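Progress report to the Nisier Fund, second period
Lurkatance home service, Korkanis Household Help
Written by Catalina Godoy, 2nd November

Hi Sewwandi,

You asked me to keep this one shorter than the last and to put the people part first, so I'll try. (The money sheet goes to your office separately and there are no surprises in it, apart from the van, which you already know about.)

The biggest change since the last report is that our home helpers now spend part of their paid week teaching. Until this summer they did what home helpers do: laundry, beds, putting clothes away, a bit of cooking for the clients who want it. Now five of them also record themselves doing the clothes work with the hand-held grippers, and those recordings are what the Lurkatance arm learns from. I was nervous about how that would go down! Your grant pays for the hours, but it can't make anybody enjoy squeezing a trigger to pick up a sock they could pick up with their fingers.

Mostly it has gone better than I feared. We had eight people put their names down, and we started with five so the others could cover the regular visits. After the first two weeks I sat down with each of them over coffee. The complaints were about wrists, and about how slow it feels. One helper told me she went home and tried to hang up her own coat as if she had two fingers. The good comments were about pay (recording hours are paid at the senior rate, as we agreed) and about being asked how they do things. That last one came up again and again, and I hadn't expected it. These are people who have sorted other families' clothes for years and have strong opinions on it.

We did change the schedule. In the plan I sent you, recording came at the end of a visit, when everything else was finished. That was a mistake, and my mistake. People were tired, they rushed, and a lot of the early material had to be thrown out. Recording now comes first, right after arrival, and the visit is longer by the same amount. Clients were asked before we moved anything, and anyone who would like us to leave the grippers in the van only has to say so.

On the numbers: we have 236 sessions in total, and 106 of those have passed the check at Ashworth, where the training is done. I know that gap looks bad on paper. A fair part of it is the early material I just mentioned, and another part is still waiting in line because the checking is done by hand. Ashworth has moved one more person onto it, and I've asked for the rejected sessions to come back with a reason attached, so the helpers can see what went wrong. Before that they just got a list of numbers, and it was demoralizing, to put it mildly.

What's in the sessions has changed as well. We began with towels folded on a table at the office, which was tidy and easy to film and taught the arm very little about a real bedroom. Since then we've moved into homes, with mixed clothes heaped on beds, jackets thrown on top of other things, dark fabric on dark fabric, sun coming in the window. The helpers were the ones who pushed for it. They said, quite rightly, that no client of ours has ever handed them a neat square towel and asked for it to be folded again.

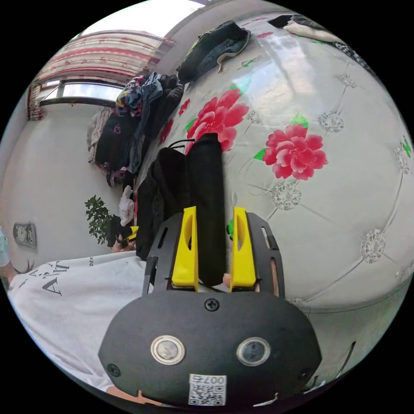 Will the helpers lose visits once the arm can sort clothes by itself?

Our written promise is that nobody's hours go down during the grant period, and the time saved on clothes goes back into the same visit. What comes after that depends on the renewal and on what clients want to pay for, and I've said so to the team in those words.

I put that in because it came up at every coffee, and because your board will want to know what we're telling people. I'd rather the team heard the unfinished version from me than a polished one from somebody else. It did lead to a good conversation about what a visit is for. Several helpers said that with less sorting they'd want more time at the kitchen table with the client, going through mail or just talking. Two said they like the sorting, it's the restful part of the day, and could the arm please do bathrooms. I've passed that on to Ashworth. They laughed, and then they asked me to write it down properly, so maybe there's hope.

As for the arm itself, it's still in the workshop and will stay there through November. It picks single items out of a heap fairly reliably now. Straps and cords are the trouble, anything thin that trails behind and catches on the next thing. Quilted jackets are slow too. We're planning extra sessions on those, and the helpers have already started bringing in old bags and belts from home.

Things I still owe you: the wrist advice from the physical therapist (she's been to watch one session and wants to see another), the new consent form in large print, and a decision on whether the remaining three from the sign-up list start before or after the holidays. My own leaning is before, with shorter recording blocks for everyone and a swap halfway through the week. If that shifts money between lines I'll send you the figures first and wait for your okay.

Could you also let me know whether the board still wants to visit? We'd need to ask a client well ahead, and mornings are best.

Warmly,
Catalina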